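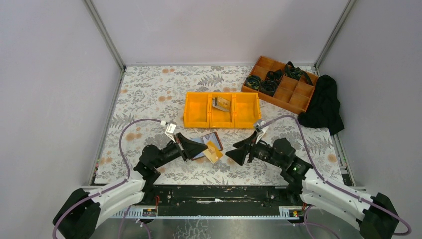 Sorting loose cards and small parts: a thread

Beverley Oakley
September 17, 2018

1/ Most sorting setups fail at the first split. People buy a tray with many small compartments and try to file straight into it. Error rate goes up with the number of choices per item.

2/ Split coarse first. Three open bins side by side are enough for a first pass: keep, check, discard. Fine compartments come second.

3/ I have 2,000 trading cards and parts bags from the old Calvo shop stock. First pass by size only. Ignore condition, ignore year. One attribute per pass.

4/ A patterned cloth under the work is fine for cards. For screws and washers use a plain mat. Small metal on a busy print costs time.

5/ Label the compartments after the second pass. Labels written earlier get crossed out. Pencil on masking tape, front lip, never the floor of the compartment.

6/ Florencio Prieto asked about cards with a stripe on the back. File those by stripe side up, all facing one way. Mixed facing doubles the handling when you need to read one.
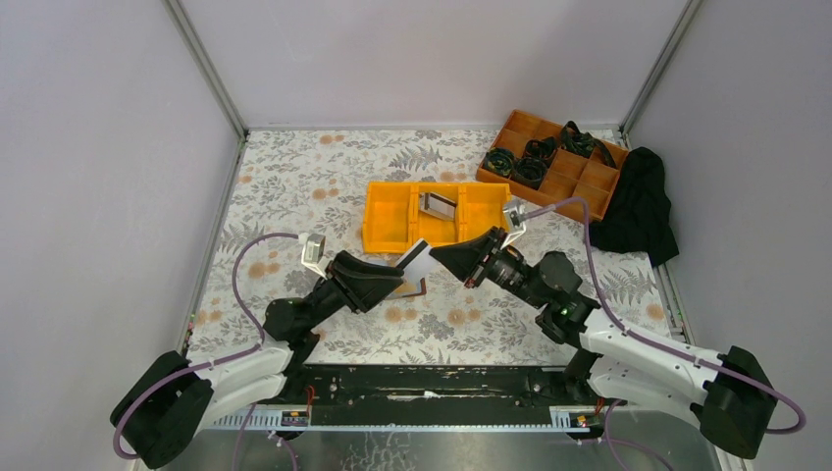
Reltdale, September

7/ Second session. The check bin is the bottleneck. Rule now in use: an item can be checked 2 times. If it still has no category, it gets a compartment marked "other" and stays there until the end.

8/ "Other" should be reviewed by type. If 3 items in it match, they become a category. Below that, leave them.

9/ Storage: Wondell boxes for the finished card groups, lids on, stored on edge. Flat stacks bow the bottom cards. Parts go in bags with the count on the outside.

10/ Next: index sheet. Columns are box, row, size, condition. I will post the column widths when they are settled.

Contact | © 2018 Beverley Oakley | Back to top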